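Hasora Builds Its Library of Grasps

The Hasora laboratory has spent the summer teaching a two-fingered arm to handle groceries. Its learning system, Zatano, depends on recorded examples, and operators collect 116 of them in a full shift. Bottles and milk cartons are among the regular items.
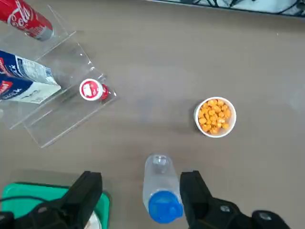 Each example is limited to 25 seconds. Operators discard any recording with a long pause - hesitation is easily learned - and begin again.

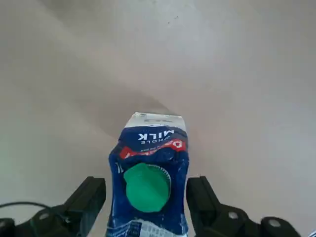
Are failed attempts kept?
Hasora stores them separately, and Zatano trains on them only after review.

The next collection period opens in August.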